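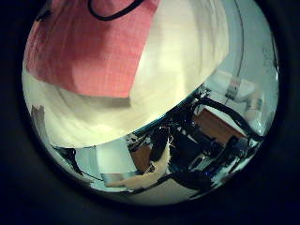
4.2 Fault reports and repair times

Wirnstead and Borkden are served by the same exchange but by different street cabinets, and we expected faults in the two places to be reported at much the same rate. They were not. Over the study period Wirnstead households logged 118 faults and Borkden households 108, although Borkden has the larger number of lines. We also kept weekly totals. The peak in September follows the loss of mains power at the Pollulton mast, when people who normally relied on mobile service rang in on their landlines.
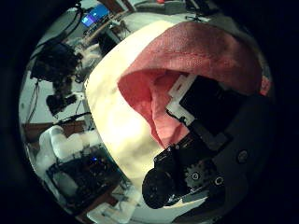
Figure 2. Pink cloth draped over a cream-white fabric object, with parts of a robot hand.

Reports were counted once per household per day. Where a caller rang again about the same fault on a later day, the second call was kept in the log but left out of the totals. Two reports had no postcode and were dropped.

Repair times were harder to compare. The operator closes a ticket when the line passes a remote test, and in our interviews several customers said their broadband was still dropping out after that point. We therefore used the customer's own account of when service came back, where we had one. On this measure the typical repair in Wirnstead took around two days. Most of the longer waits began at a weekend and were dealt with on the Tuesday.

Correspondence: Duyên Ngô, Norðdahl Network Studies Group | Text may be reused with credit | Back to top

Comments

Marin Papadopoulos: Did you ask whether callers had a battery backup? It would affect the September figures.

Duyên Ngô: We asked, but too few answered for us to report it.

Ezekiel Dunleavy: I'm on the Borkden cabinet and gave up ringing after the first month, so your total for us is probably low.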